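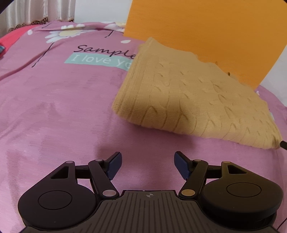

The pink sheet.

Marwa had told him to change the bed before her aunt came, and Nizar had left it until the afternoon. The aunt's bus got in at 4. He stood in the doorway with his shoes still on and looked at the pink sheet.

It had been his mother's. She bought it in March, the year they moved to Orkumau, from a man who sold bedding out of a van. Marwa didn't like the print. She said it belonged in a child's room. Still, it had gone on the bed every other week for 25 years, and it had never torn.

He pulled one corner loose, then stopped and sat down on the mattress.

The phone rang in the hall. It was Karim, asking if he could borrow the ladder.

"I'm doing the bed," Nizar said.

"How long does that take?"

"I've been at it almost an hour."

Karim said he would come by tomorrow. Nizar went back and tucked the corner in again. He smoothed the sheet with the flat of his hand, starting at the pillow end and working down. Then he took the good blanket from the closet and laid it over the chair, where the aunt could reach it if she got cold.

Marwa came home at 3 with bread and a bag of oranges. She looked into the bedroom.

"You kept that one on," she said.

"She gave us the pillowcases that go with it."

Marwa thought about it. Then she went to find the pillowcases.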